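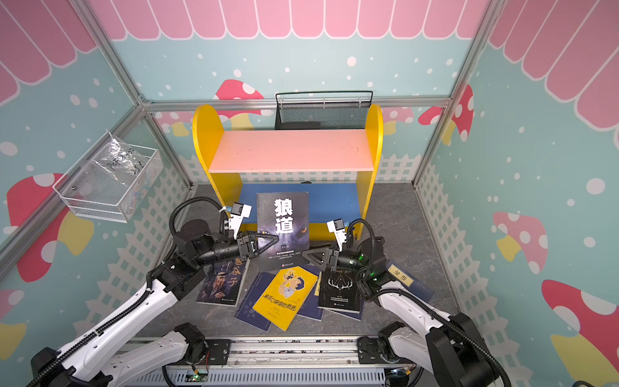 Le rangement des livres, une compétence à part entière

Tribune — 2 juillet 2018

La question du rangement occupe peu de place dans les textes qui encadrent l'accueil des jeunes enfants. On y traite de la sécurité des locaux, de la qualité de l'air, de la hauteur des lavabos. Le coin lecture, lorsqu'il est mentionné, l'est au titre du mobilier, entre les tapis et les portemanteaux. Il nous paraît utile, avant la préparation de la rentrée de septembre, de défendre une position plus exigeante.

Un livre posé à terre reste un livre disponible. Nous ne partageons pas l'avis de ceux qui voient dans un sol couvert d'ouvrages le signe d'une négligence. L'enfant qui tire plusieurs volumes d'un rayon, les ouvre, les abandonne et en prend un autre exerce un choix. L'adulte procède de la même manière en librairie, avec davantage de retenue. Le désordre fait partie de la lecture, et un règlement qui l'interdit finit par produire des bibliothèques intactes et peu fréquentées.

Reste le moment où il faut ramasser. Dans la plupart des structures, ce travail est accompli par les adultes après le départ des enfants, par souci d'efficacité. C'est, à notre sens, une erreur. Prendre un livre au sol, le redresser, reconnaître sa couverture et lui trouver une place sur l'étagère sont des gestes de lecteur. Ils supposent de distinguer le haut du bas, de repérer un titre, de juger si l'espace restant suffira. Les confier entièrement au personnel prive les enfants d'un contact précieux avec l'objet.

Le meuble compte pour beaucoup dans la réussite de l'exercice. Une petite étagère à montants arrondis, dont les parties se distinguent par leur couleur, rend de meilleurs services qu'une bibliothèque haute empruntée à une salle d'adultes. Si la tablette est rose et le compartiment du dessous bleu, la consigne tient en un mot, et un enfant de trois ans la comprend. Le catalogue Kokico propose des modèles de cet ordre, la maison Karaca également ; le choix entre les deux relève surtout du budget.

Nous serons plus réservés sur le décor. Les murs à pois, les champignons rouges et les auvents festonnés ont leur charme, et il serait sévère de les proscrire. Ils ne sauraient toutefois tenir lieu de fonds. À Lundport, l'aménagement du coin lecture a absorbé l'essentiel des crédits, et les rayons n'ont reçu que 148 titres, dont une bonne part en double. L'établissement Zorum, moins bien pourvu en peinture, en présentait 155, tous différents. Les familles ont su faire la différence.

Faut-il, par ailleurs, réserver ces étagères aux seuls albums pour enfants ? L'usage le veut, et nous le contestons. Un ouvrage à couverture sombre, une œuvre en langue étrangère, un titre en caractères chinois comme 狼道 ont leur place à portée de main des plus jeunes, pourvu qu'un adulte soit là pour répondre aux questions. L'enfant qui ne sait pas encore lire n'établit aucune hiérarchie entre les écritures. Il serait regrettable de lui en imposer une par le seul tri des rayonnages.

Nous recommandons donc que chaque structure prévoie, dans son emploi du temps, deux moments de rangement partagé, l'un en fin de matinée, l'autre avant le goûter, par groupes de six enfants au plus. Les adultes y participent sans corriger systématiquement. Un livre remis à l'envers peut attendre le lendemain — il sera de toute façon ressorti.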